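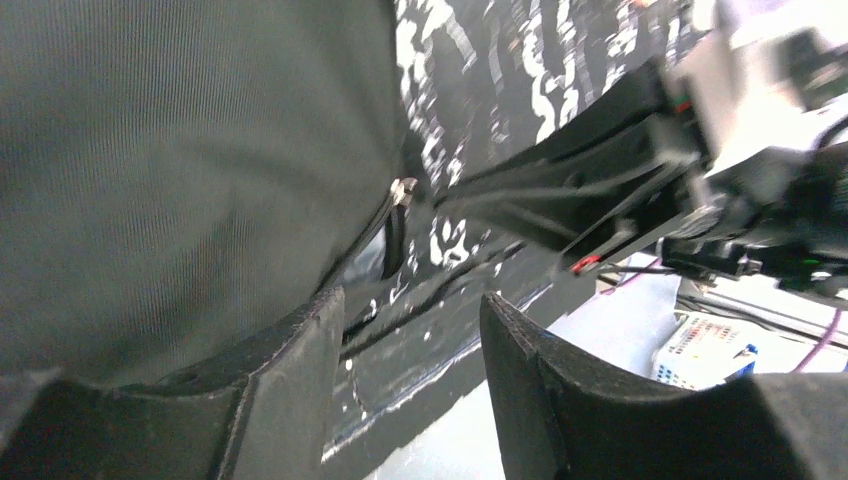
Zip fastener (soft furnishings and bags)

A zip fastener, or zip, is a closure made of two fabric tapes carrying interlocking teeth or coils, joined and parted by a sliding piece. In household textiles it is used on cushion covers, bolster cases, holdalls and padded storage bags, where it allows a filling or contents to be removed without unpicking a seam.

Parts

The tapes are sewn into the edges of the opening. The teeth, in metal or moulded plastic, are clamped or formed along the inner edge of each tape; in a coil zip they are replaced by a continuous spiral of nylon or polyester. The slider contains a Y-shaped channel which presses the two rows together in one direction and wedges them apart in the other. The pull, also called the tab, is attached to the slider by a small bridge. On grey upholstery fabric a dark zip is common, with a silvery metal pull to which a narrow strap may be fixed as an extension. Stops at each end of the chain prevent the slider from running off.

Placement

On a box cushion the zip is normally set into the rear border, and often continues a short way round both corners so that a stiff pad can be inserted. On a flat cushion it lies in the bottom seam. Bags with a curved opening require a zip that will bend in the plane of the tape, and coil types are preferred for this purpose. Mägi gives a minimum radius of 2 cm for light coil zips, although makers differ.

Concealed zips have the coil turned to the reverse side, leaving only the pull exposed. They are less tolerant of strain and are seldom fitted to luggage.

Surrounding fabric

Plain weaves and fine horizontal ribs are easily matched across a zip. Bold prints, such as zebra or abstract black-and-white patterns, present more difficulty: any misalignment interrupts the figure. Ó Dálaigh recommends cutting both panels from a single length and tacking the closed zip in place before stitching. Irregular prints conceal small errors better than stripes do.

Wear and repair

The Preltcombe workroom trials opened and closed sample zips 1000 times under light load. Most failures lay in the slider – its side walls spread and no longer pressed the teeth together – and the chain itself was usually sound. A spread slider can be closed slightly with pliers, or replaced after removing one stop. Broken teeth cannot be mended satisfactorily, and the whole zip is then changed.

See also: Bolster; Piping; Press stud; Ticking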